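Sunday, September 1, 2019

Tray cell, Sotura bench. Weekend slot so no deliveries to dodge. In at 7, arms up by half past.

Catríona's point from Friday still open: if the arms lay up the trays, what do the two early shift people do from 7 till the doors open? Postma's answer was "supervise", which isn't a job. They used to chat over the trays – they've said they'd miss that more than the work. Put it in the report, not the appendix.

Senad wants a person kept on drinks. Cans go on by hand, arm does the bowl side. Agree for now. Means someone standing at the long table all shift though, so need a proper mat and a swap every 40 min. Ask Luren what they do.

Set-up for the tray work: one brown tray each side, red cup at the back, white bowl, gap left between the trays. Left gripper over the bowl with the green piece, Pepsi can standing behind.
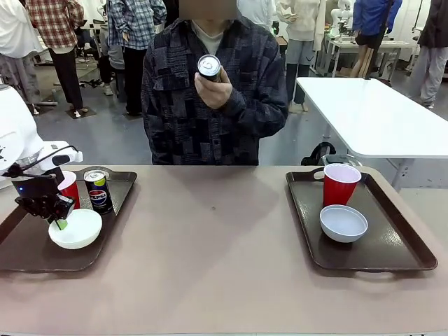

To do

– rota with Catríona, 13 names, no one on cans twice in a row
– write up stop button trainning, plain words
– Senad to chase Trotia re spare finger pads
– tell early shift before the managers do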